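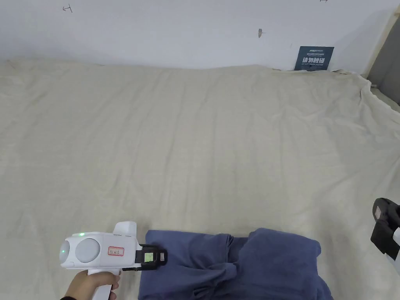

I've worked at Zumville, a commercial laundry, for 11 seasons of hotel linen, and since August part of my job has been teaching the folding line how to fold. I don't write code. I hold a gripper by its handle and do with it what I used to do with my fingers. A dark blue piece bunched up on a beige sheet is a normal start. You bring the jaws down over the top edge of the cloth and look for a place to pinch. The green light on top of the gripper is in the corner of my eye all shift now.

A few people asked what the automation has meant for us, so I'll put it in a thread. I only know our building. The Rotau plant may be completely different.

Sheets went first, years ago. Big flat pieces go through the ironer and the folder behind it, and two people feed them. Mixed small stuff stayed with us at the tables – staff uniforms, kitchen towels, anything that comes out of the dryer in a knot.

Now there are two robot arms from Dehghan on the small-item line. They do hand towels well. They do bath towels well if somebody lays them out first. Anything with sleeves is still ours.

There were 5 of us on the small-item tables last year. Now there are 3, plus one person on the teaching bench, and we rotate. One coworker retired and wasn't replaced. That's how the number went down. No layoffs so far, and management has told us none are planned. I'm writing down what they said, I can't promise it for them.

The bench is easier on the shoulders and harder on the wrist. At the folding table you move your whole body. With the gripper it's one grip, held for a long time, and by the afternoon I feel it in my thumb. We asked for shorter turns and got them. Forty-five minutes, then swap.

My first week I was bad at it. I kept wanting to smooth the cloth with my palm, which you can't do with a jaw. You have to find an edge, lift, shake, put it down, find the next edge. I had never thought about how I find an edge. I've been doing it half asleep since I started.

Best day so far on the bench was 246 good folds. At the table I do nearly 2000 pieces on a regular shift. So I understand when people look over and think the bench person is having a rest.

Babak Daneshvar runs the line on our side and he worked the tables before that. When the arms drop something he comes to ask us what we would have done, and sometimes the answer goes into the next round of teaching. I like that part.

Pay is the sore point. The bench is paid at table rate. We're teaching a machine a skill and the job title still says folder. The union rep has brought it up twice. The answer was that it's being looked at.

Somebody asked if I feel like I'm training my replacement. Some days, yes. Other days I watch an arm try a pillowcase four times and I go get my coffee.

Skirnau is supposed to get the same line next. If you work there, ask about the rotation and the pay before it's installed. We asked after. Will add to this if the rate changes.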